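Rewrote our sim evaluation rules for the kitchen tasks this month. Posting the main ones, as two other groups asked for them. 1/9

Every policy gets 200 episodes per task. If you only had time for 50, report 50 and say so. Don't scale it up. 2/9

Seeds are fixed before training starts and live in the Prelex repo. Kofi Zakaria holds the write access. If you need a new seed list, you ask him and the old results get rerun. 3/9

Success is judged on the final state after the arm has been still for 6 seconds of sim time. For cabinet tasks that means the bottle and the door are both checked. A bottle in the right place with the door at the wrong angle is a fail. 4/9

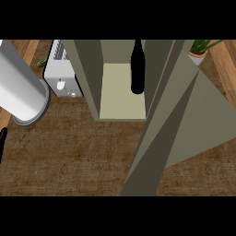 Contact with anything that isn't part of the task gets logged, even when the episode passes. Plants, appliances, loose food, all of it. We used to drop these and Mieke Aerts found 111 of them in one old batch that we had called clean. 5/9

Camera views: the policy gets the views listed in the task card and no others. If you add an overhead view for debugging, it stays out of the observation. Please check this twice. I got it wrong in July. 6/9

Failures are kept. Save the video and the joint log for each one, same folder layout as the passes. Solène Jacquet wrote a short script for this, it's in tools. 7/9

No sim number goes on a slide next to a hardware number unless both used the same success rule. Ours mostly don't yet. Paloma is working through the list. 8/9

Still open: what to do with episodes where the physics blows up. Right now they count as failures. Ayuba wants them rerun with a cap. Would like to hear how others handle it. 9/9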